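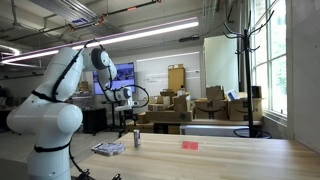
Can you really learn to dance tango at home without a partner? You can learn a surprising amount of it, as long as you pick a course that spends its time on walking and balance before it gets anywhere near a fancy figure.

I've just come out the other end of the Eltovine Solo Tango kit, and I am so glad I bought it. I came to it as a person with two years of beginner salsa, a stiff left hip and a living room with a decent wood floor. The nearest regular tango class is in Clemdale, and the bus home stops running before the class does. So for a long time tango was something I watched other people do.

The kit is a box and a login. In the box you get a pair of suede-soled practice slippers, a roll-out floor mat printed with a line of dance and a cross, a wide elastic band with two handles, and a spiral-bound booklet. The login gets you the video course, which is split into 7 units, plus a music library of 665 tracks sorted by orchestra style and speed. I thought the music would be filler. It's the part I use every single day now, dishes included!

The teaching is by Gianni Ferraro, and he's lovely to learn from. He talks slowly, he repeats himself in useful ways, and he never makes a joke at the student's expense. The whole first unit is walking. Forward, back, forward again, pause, change weight, pause. I'll admit I skipped ahead on the second evening, made a mess of the back ocho, and went straight back to walking with my tail between my legs. By the end of the second week I could cross the room backwards to a slow track without looking at my feet, and I was grinning like a fool.

Ditte Lund teaches the technique sections, mostly feet, ankles and posture, and these are the ones I've rewatched most. She has a way of describing the standing leg (she calls it "the one you're paying rent on") that finally made sense of something my salsa teacher had been telling me forever. Her ankle warm-up takes five minutes and I do it before any kind of dancing now. My hip likes it too.

Now the individual pieces, for anybody thinking about the kit.

The slippers are great. The soles slide just enough on wood and they pivot beautifully. They do run narrow, so go up half a size if your feet are wide like mine. I wouldn't wear them on tile, where they feel much too quick, and a brush for the suede would have been nice to find in the box. I bought a Cardoso one separately and it does the job. 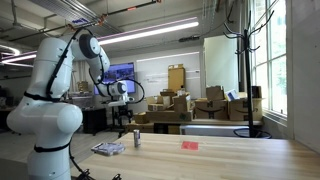

The mat is the piece I have mixed feelings about. It lies flat right away, which I loved, and the printed cross is a real help when you're learning where the feet close. But the surface grips more than bare floor, so pivots feel sticky on it. My solution was to use it for walking drills and roll it up for anything that turns. After a while you stop needing the lines anyway.

The elastic band surprised me most. You loop it around a door handle and hold the other end in a sort of practice embrace, and it gives you something to lean toward and settle away from. It sounds silly and it looks sillier – my sister walked in on me dancing a full song with the pantry door – but it taught my arms to stay quiet while my body turned. When I finally danced with a real human, the first thing he said was that my frame felt calm. I have been dining out on that ever since.

The booklet is fine. The diagrams are clear, and there's a page at the back on how to behave at a social dance: how to ask, how to say no thank you, when to leave the floor. I wish that page were ten pages, because it was the thing I was most nervous about.

How does it compare? Before this I tried the Kukell course, which a friend from salsa had passed on to me. Kukell is livelier and moves a lot faster, and if you already have a partner and want to be doing turns by the weekend you'd probably enjoy it more. For one person in socks it left me lost. Everything was filmed from the front, and I spent half my time working out which foot was which. Eltovine films every exercise from behind as well, and you can switch views in the middle of a lesson. That one button is worth a lot to me.

A few grumbles. The video player forgets your place if you close it, so you have to hunt for where you were. The leader and follower tracks are mixed together in the later units, and I'd love to be able to pick one. Unit 5 is also a big jump from what comes before it. I stayed on it for most of August and nearly gave up on the giro altogether, and then one evening the side step landed where it was supposed to and I had to sit down on the couch and laugh.

And no kit can teach you to share a floor with other couples. The first time I went to a social I knew plenty of steps and used maybe three of them, since all my attention went into not bumping anybody. Gianni does say this would happen. He says to walk, listen, and let the person in front of you have their space, and that's pretty much how I got through the night.

Would I buy it again? In a heartbeat. My walk is better, my balance is better, and I get a ride to Clemdale once a month with a woman I met at that first social, who leads wonderfully and has the worst taste in car snacks. I'm starting the milonga add-on next, which is all the quick, bouncy stuff, and I've already moved the coffee table into the hall to make room for it.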